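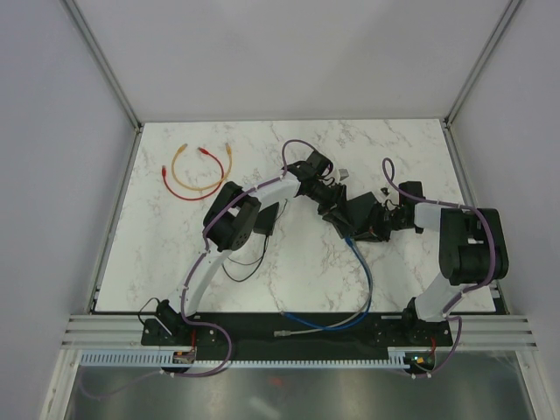 Two-arm kit on the network cable job, black box between the grippers

Forum > Bench Automation > Kits and Services

drernwood_dan
Anyone paid for the Lerko two-arm package yet? They want $1,659 a month, setup extra, and the pitch is that it plugs and unplugs patch cables on small network gear. I have my doubts.

patchpanel38
The sales page says 516 cable swaps without a person stepping in. Fine – on how many different boxes? With what clip style? I asked twice and got the same PDF back.

sosina_t
We trialed it in February. It's better than you two are making out. Holding the box with one gripper and working the cable with the other is the right idea, and a second arm beats a clamp when you change models a lot.

drernwood_dan
Did it ever snap a latch tab?

sosina_t
Two. I've broken more by hand.

misora_fan
Look at those purple cables running down the outside of both arms on little ties. For that money I'd want them inside the links. What happens when one snags?

patchpanel38
Same thought. Kowalczyk quoted me $1,374 for one arm and a fixture. Boring, but I know what I'm getting.

sosina_t
A fixture for each model, though. Price those too.

drernwood_dan
Fair. I'm still not signing without a week on our own gear. Emailed them, will post what they say.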